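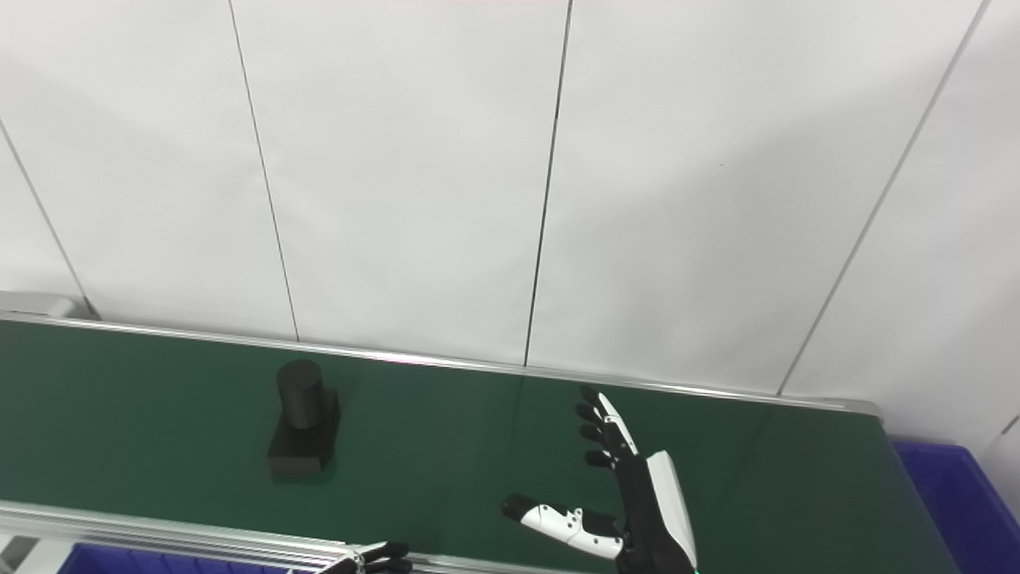

**Residential Market Analyst (Housing Data), Zonville**

Desjardins Property Research is hiring a Residential Market Analyst for its Zonville office. The position is full time and permanent. It reports to the head of valuation data and sits in the group that produces the firm's county and metro price indexes.

Posted December 26, 2025. Applications are read in the order they arrive, and the posting stays up until the position is filled.

## Background

The firm publishes repeat-sales indexes, listing-to-sale ratios and time-on-market series for residential property. Clients are mainly regional lenders, title companies, county assessors and brokerages. Source data come from recorded deeds, assessor rolls and listing feeds supplied under license. The series are revised each June, when late-recorded deeds are added and the weights are reset.

The previous revision exposed two problems that this position will work on directly. First, the match rate between deed records and listing records drops sharply in rural counties, where parcel numbers are reformatted without notice. Second, the time-on-market series treats a withdrawn and relisted property as a new listing, and this biases the median downward in slow markets. A partial fix for the second problem is in test for the Lerkeck metro area. It has not been extended to the other areas.

## Duties

- Maintain the record-matching routines that join deeds, parcels and listings, and document each change to the matching rules.
- Identify and remove non-arm's-length transfers: family transfers, foreclosure deeds, corporate reorganizations, partial-interest sales.
- Estimate the monthly indexes and write the short technical note that goes out with each release.
- Review outliers by hand before release. Most are recording errors in the sale price field, but new-construction sales and teardown lots need separate treatment.
- Extend the relisting correction from Lerkeck to the remaining metro areas and report its effect on the published medians.
- Answer client questions about method. These arrive by email, and a written reply is expected within two business days.
- Take part in the June revision, including the comparison of old and new series.

The analyst does not appraise individual properties, give opinions of value, or forecast prices. Clients do ask for forecasts from time to time, and those requests are declined in writing.

## Required

- A bachelor's degree in economics, statistics, geography, real estate or a related subject.
- At least three years of work with property, mortgage or assessment data. Graduate research with the same kind of data counts toward this.
- Working knowledge of SQL and of either R or Python. Applicants should be able to read and correct code written by other people.
- Understanding of hedonic and repeat-sales methods, including the effect of sample selection on each.
- Clear technical writing in English.

## Useful but not required

- Experience with assessor file layouts and parcel numbering systems.
- Experience with address standardization and geocoding, in particular for condominium units and manufactured homes.
- Familiarity with deed types and transfer tax rules in more than one state.
- An appraisal or assessor credential, current or lapsed.

## Terms

The position is based in Zonville, with up to three days a week of remote work after the training period. Office attendance is required during release week and for the June revision. Some travel to the Brollidholm office is expected, where the deed images are indexed. Travel is booked and paid by the firm.

Pay is set by grade. The grade offered depends on experience, and the pay range for both open grades (Analyst and Senior Analyst) is sent to every applicant with the acknowledgment of their application. Benefits include health and dental coverage, a retirement plan with employer match, and paid leave. License and association dues are paid where they relate to the work.

Employees in this group may not hold a listing agreement as agent or broker while employed. Personal purchases and sales of a home are allowed but must be disclosed before closing – the affected record is then reviewed by another analyst.

## How to apply

Send a single PDF to the recruiting address on the careers page, with the position title in the subject line. The file should contain:

1. A resume.
2. A cover letter of one page, stating which of the duties listed here you have done before and with what data.
3. A writing sample of no more than three pages. A method note, a data memo or a section of a thesis is suitable. Remove confidential material first.

Do not send code with the application. Shortlisted applicants will receive a small file of deed and listing records and a written task, to be completed at home. The task concerns record matching and has no single correct result – the written account of the choices made is graded along with the output. It is followed by one interview with the data group, held by video or in Zonville as the applicant prefers.

Applicants must be authorized to work in the United States. The firm does not sponsor visas for this position. Requests for accommodation at any stage can be made to the same address and are handled separately from the application file.

Recruiting agencies are asked not to reply.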